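March 6, 2015
Notebook, seating and upholstery, Welludeck house
Entry 26: Eris sofa, tidy-up and leather condition

Carried over from January: the seat cushions had drifted forward and the mid section was showing more creasing than the ends. Plan for this session was to clear the sofa, deal with the loose textiles, clean and condition the leather, and put back only what belongs on it.

Piece under work: Eris, three seats, grey-green leather. Room at 20 C on the wall thermometer, blinds half down on the window side. No direct sun on the leather until late afternoon.

Consumables: Mevow cleaner (the pH-neutral one, white cap), Mevow conditioner, two cotton cloths, soft brush, crevice nozzle. The conditioner bottle is down to its last third. Reorder before the next piece.

Textiles first. Procedure as in entry 14, with one change: sort and fold at the sofa instead of carrying everything to the table. The table is covered with the Mägi chair parts and I did not want to move the webbing before the glue had set.

Order used:
Throws and clothing off the seats, shaken out, folded.
Flat pieces next, brushed on both faces.
Loose cushions last, because they hold dust and drop it on everything already folded.

The pink piece took three attempts. It is light and slides on the leather, so folding it flat on the seat gives a crooked edge. Holding it out level above the cushion and letting the slack drop before bringing the ends together works better. Fold in half along the length, then into thirds. 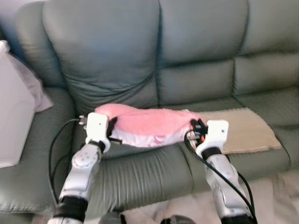

Eris, middle and right seats. Pink piece held out above the seat, tan mat still down.

The tan mat is the ribbed or looped one with the fringe-like edge. It had been left lying diagonally on the right seat. Brushed along the ribs only. Brushing across them lifts the surface and it does not lie down again without steam. Rolled it with the fringe to the outside. It should not go back on the sofa. A textured mat on soft leather will leave its pattern if somebody sits on it for an evening, and I found a faint trace of ribbing on the right seat top when I put the lamp low. Light pressure mark, no color transfer. Check again at the next session.

The lavender cushion was pushed in against the left armrest. Cover is rumpled but sound. Zip runs freely. Cover off, washed at 30, insert aired on the rail. The cover had no loose dye on the damp white cloth test, so it can go back.

Vacuum: crevice nozzle along the gaps between seats and up behind the seat backs. Low suction. The gap at the left armrest is the tightest and the nozzle will not go in past the first seam without force, so I used the brush there.

Leather condition, by section:
Left back cushion: horizontal creasing low down, near the seat. Finish intact. No cracking under the hand lens.
Middle and right back cushions: horizontal seams straight, stitching complete. Filling even above and below the seam.
Middle seat: vertical folds on the front face. This is the one to watch. The leather is loose over the filling here, and the folds get deeper when the cushion is pushed back by hand.
Right seat: front edge still round, top seams flat. Pressure mark as above.
Left armrest: good. Slight darkening on the inner side, came up with the cleaner.

Cleaning: cleaner on the cloth, never on the leather. One section at a time, 13 minutes between cleaning and conditioner. Thin coat. The first coat on the middle seat went on too heavy and stayed tacky, so I took it back with the dry cloth and left it alone. The soft sheen evened out after buffing. I would not go shinier than this – the muted color looks wrong with gloss on it.

Middle seat filling: reached in from the rear zip and pushed the wadding toward the front corners. Folds are shallower but not gone. A thin layer of extra wadding under the front edge would probably fix it. Offcuts from the Mägi job may be long enough. Measure before cutting.

Put back: lavender cushion only, once the cover has dried. Pink piece to the shelf, folded edge out. Mat rolled, bottom drawer.

Open points:
Wadding for middle seat, front edge.
Conditioner.
Pressure mark, right seat, with low lamp.
Felt pad missing under rear left foot. Found one in the tin but it is the thicker type and the sofa rocks on it.
Change the procedure sheet to say "fold at the sofa, held level, off the leather."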